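Stockroom walkthrough, Mocanu building, unit 743
Inspected by Wenjie Tan, October

1. Exit door and aisle
OK. Door opens fully from inside. Aisle clear to the loading side.

2. Fire extinguisher
OK. Gauge in the green, pin and seal in place. Tag needs initials for this month.

3. Shelving, back wall
Needs work. The Grekuneo rack is rated at 500 pounds per shelf and the label is still readable, but one anchor bolt at the left end turns by hand. Keep the top shelf empty until it is tightened.

4. Step ladder
OK. Feet are worn but still grip. Replace at the next order.

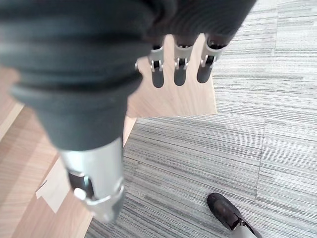

Can the paint thinner stay on the bottom shelf?
Move it to the Dallov cabinet by the sink and keep the cabinet door latched - the bottom shelf is too close to the heater.

5. Emergency light
Fail. Went out well short of 90 minutes on the battery test. New battery ordered from Ginis. Retest when it is in.

6. Electrical panel
OK, with a comment. Someone had leaned flattened boxes against it again. Moved them. The floor tape is peeling and should be redone.

7. First aid kit
Short on gauze and burn gel. Eye wash is in date.

8. Floor drain
OK. Grate is seated, no smell.

Items 3 and 5 stay open. Send comments to Wenjie before 4 p.m.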